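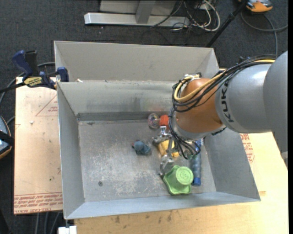 4. Recording grasp examples, front bin

Applies to the Flitano cell with the KUKA arm and two-bin layout. If your on the older single-bin table, skip to section 5.

Before you start

Clamp on the left rim, at the join between the bins. Check it by hand. Bins that creep mid-session ruin the calibration and you won't see it until training.

Cables over the wrist: enough slack to turn both ways. Look at the thin ones hanging off the left side of the joint, they get close to whatever is on the bin floor.

Clear the rear bin. Nothing in there during front-bin runs.

Steps

4.1 Start Ccori on the cell PC. Pick "new session", type your initials and the object set number.

4.2 Put six objects in the front bin. Mix them up: at least one clear, one with an odd outline, one long tool shape. Spread them out for the first batch, crowd them later.

4.3 Long items go near a side wall, parallel to it. The model is still weak there and we need the examples.

4.4 Save a background shot BEFORE the arm moves in. Ccori asks for it. Don't click past.

4.5 Press Run. The arm goes to a proposed grasp, closes, lifts, holds for 2 seconds, then drops the object back in the bin.

4.6 Label each attempt: hold, slip, miss, or double. Double means two objects came up together. Not sure, use slip and add a note.

4.7 After 15 attempts, stop and rearrange by hand. Same objects, new positions. Turn a few over.

4.8 Repeat until the counter shows 313. Then close the session and let the upload to Tulilau finish. Do not pull the network cable, do not shut the lid.

CAUTION: Arm must be in Hold and the enable switch released before you reach into the bin. Every time, also for "just one piece".

CAUTION: If a cable snags on an object, hit stop. Don't jog the arm to free it. Free it by hand with the drives off.

Notes

- Clear plastic gives bad depth. Expected. Keep the attempts, don't delete them, label as normal.
- Scratches on the bin floor sometimes get proposed as an object. Label miss and carry on.
- Two failed closes in a row on the same spot: check the gripper linkage before you go on.
- Do not wipe or swap the bin halfway thru a session. New bin means new session.
- Dristden export is broken for sessions with an empty notes field. Type anything in there for now.

Label questions: Aniela Ziółkowski. Arm faults and stops: Roxana Chambi.

Last changed 23 February 2026. Steps 4.3 and 4.7 are new, the rest is same as the August version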